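Desk power strip with USB ports – worth it, or just a way to charge more?
Posted in Home Office & Wiring, Nov 13, 2024

Stikport

I'm redoing my work table and everybody keeps telling me to buy one of those white power strips with USB ports on the end, so the whole lot lives on the table top. I'm not convinced. My old strip has been on the floor for years and the only thing wrong with it is that I have to bend down. The new ones cost twice as much and the box promises "tidy cables", which I doubt, as the cables are the same cables wherever you plug them in.

I need 6 things powered: monitor, lamp, laptop, phone, speakers and a label printer. Is it worth having the strip up on the table? And does the USB bit do anything a normal charger doesn't?

Flarik

Depends what you do at the table. If you plug and unplug all day, having it in front of you is handy. If everything stays plugged in from one month to the next, leave it where it is and spend the money on some hook and loop ties.

I'd be wary of the tidy claim too. A strip on the table still has its own cord to get rid of, and then every lead has to come up over the edge to reach it. You've moved the mess to eye level. The tangle people complain about is nearly always behind the computer anyway, and a new strip won't touch that.
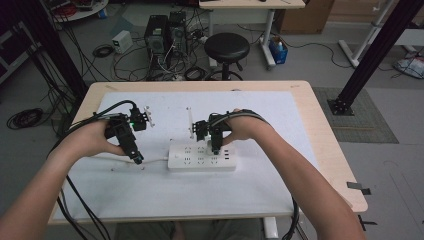

Can I run a fan heater off the same strip as the computer?

Give the heater its own wall socket. A 2000 watt heater takes most of what one extension lead is allowed to carry, and it will run for hours at a stretch, so the plug and lead can get hot. Read the rating on the strip itself, whatever the seller's page says.

On the USB part: the ports usually share one small supply between them. One phone charges well enough. Add a tablet and both slow down. Laptops mostly want more than they give. I used mine for 4 months, then went back to the charger that came with the phone.

Skimetby

just get one they're all the same

Hsueh

They aren't all the same, and I'd want to see a proper safety mark and a stated maximum load before I put one on my desk. I sent one back in February – no rating on it anywhere, and the plug was loose in the wall.

For what it's worth I screwed mine to the underside of the table at the back. 7 sockets, nothing on top, and I can reach it without crawling. Measure your monitor lead first, mine was too short and I had to buy a longer one. Check the spacing as well if any of your things have those fat square plugs, as they can cover the socket next door and then your 6 sockets are really 4.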